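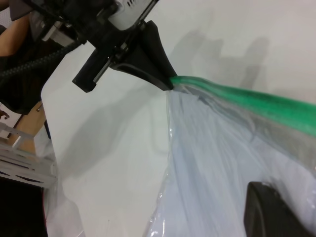 Week Seven: When Cities Do Foreign Policy

Posted Saturday by your instructor

Okay, so we ran out of time again (my fault, I got carried away on consulates), and these notes cover what we did get to plus the part I was going to rush through in the last ten minutes. Read them before section. The term you need is paradiplomacy, an ugly word for a pretty simple thing: governments below the national level dealing with foreign partners on their own account. States and provinces do it, regions do it, and cities do it all the time, usually with a nice dinner attached.

1. What a city can and can't sign

Start with the legal side, as it clears up most of the confusion. A mayor can't make a treaty. Under the Vienna Convention on the Law of Treaties, a treaty is between states, and a city isn't one. In the US there's also the Compact Clause, which keeps even the states from making agreements with foreign powers without the consent of Congress, although in practice lots of soft, nonbinding arrangements go through with no one in Washington looking at them twice.

So what do cities sign? Mostly three kinds of paper: sister city agreements, friendship agreements, and memorandums of understanding. The first is broad and meant to last. The second is often a trial run for the first. The third tends to be about one topic, say port traffic or student exchange. None of them is usually enforceable in court, and I'd like you to stop right there and ask yourself why anyone would fight over them. Because they do! They fight over them like crazy.

2. The Stornidden case

You've all got the reading, so I'll be quick. Stornidden had a sister city agreement with Clandlow, signed back when the two port authorities were swapping apprentices. It was sleepy stuff. Then the city council started talks with a second partner, Tiêu, and the draft that came back had a sentence in it about which government each side recognized as speaking for the country. One sentence! The rest was school choirs and fish processing.

I want you to notice who objected and when. The foreign ministry wasn't first. Clandlow was, in a letter to the council, and the letter never mentioned the sentence at all. It talked about "the special character of our partnership" and asked whether the apprentice program would keep its funding. That is how pressure tends to look at this level. It's polite, it's about something small and local, and everyone at the table knows what is really being discussed.

The council then had two choices on paper and many more in practice. It could sign or refuse. Or it could strip the sentence out, put it in a separate letter, change "government" to "authorities," leave the phrase in one language version and soften it in the other, or send the whole thing back to a subcommittee until after the election. (They picked the separate letter. We'll get to how that went in section.) 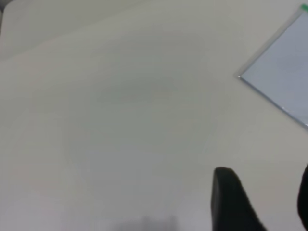
But doesn't a friendship agreement give you the same photo op with none of this trouble, somebody called out from the back row, and if the paper isn't binding anyway, why not just sign whatever they send? I gave a mushy answer on the day, so let me try again.

Nonbinding doesn't mean empty. A signed text gets quoted. It goes into press releases at home and abroad, and the next city that gets a draft will be told that Stornidden already agreed to this wording. Once a phrase has been accepted a few times it starts to look normal, and the city that says no is suddenly the difficult one. The partner who cares about recognition is collecting sentences, and each one is cheap. The city, meanwhile, is thinking about its choir.

As for friendship agreements, yes, they're lighter, and they often have an end date, so you can let one lapse without insulting anybody. I should have said that part out loud — it's a real advantage. The same sentence can turn up in them, though, so the lighter form doesn't save you from reading the draft.

3. Where Fillon comes in

Fillon is the consulting firm the council hired to handle the talks. Small councils often have no staff with any background in this, so they buy it in. Look at page 52 of your packet, where the contract is copied in full, and read the clause on other clients. It asks Fillon to disclose work for foreign governments. It says nothing on work for foreign cities, or for chambers of commerce, or for friendship societies. Now think back to what we said on lobbying disclosure in Week Five. Which of those would have to be reported, and to whom? I don't think the answer is obvious, and I've changed my own mind on it since last year.

Please don't turn this into a story where the consultants are the bad guys. Nothing in the packet shows that they did anything wrong. The thing I care about is that the council couldn't have known either way from the contract it signed.
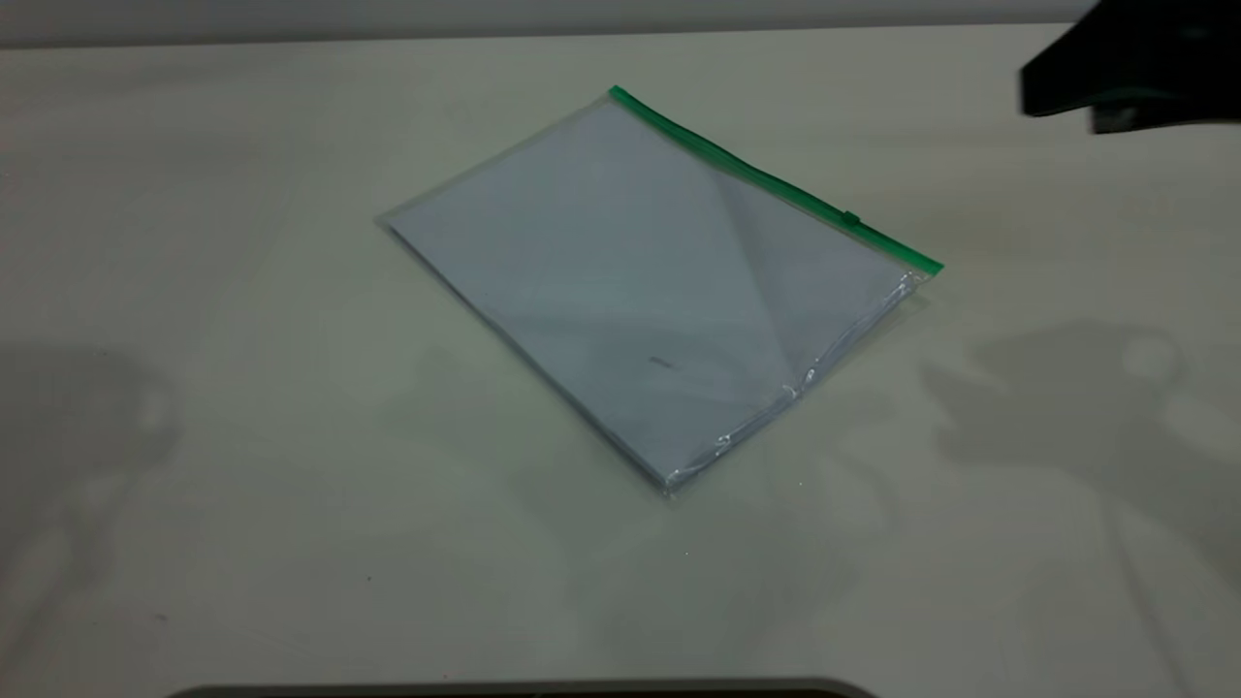
4. What to do for section

Write a memo to the Stornidden council, 900 words max. Assume the draft has just arrived and the letter from Clandlow hasn't. Recommend one course of action and say what you'd expect each partner to do next. Stay in the role: you're a local official with a small budget, and you can't call in the State Department every time a comma moves.

Some things that went wrong in last year's memos:

- People spent half the space on national history. The council knows it. Cut it.
- Several memos said "consult the ministry" and stopped. Consult them on what? And what if they take till July to write back?
- Almost no one looked at the language versions. If the two texts differ, which one counts? The draft doesn't say, and I'd love to see someone suggest a fix.

For the reading, skim the Vienna Convention articles in the packet and go slowly through the council minutes. They're dull for a long stretch and then there's an exchange on flag placement that will tell you more on recognition than my whole first lecture did. Bring the minutes with you, marked up, and have a passage ready to talk through.

Recent handouts
Week Six: Consuls, Honorary and Otherwise
Week Five: Who Has to Register as a Foreign Agent?
Week Four: Recognition of States and Recognition of Governments
Week Three: Small States and Big Votes
How to write a policy memo

Contact the instructor | Course home | Back to top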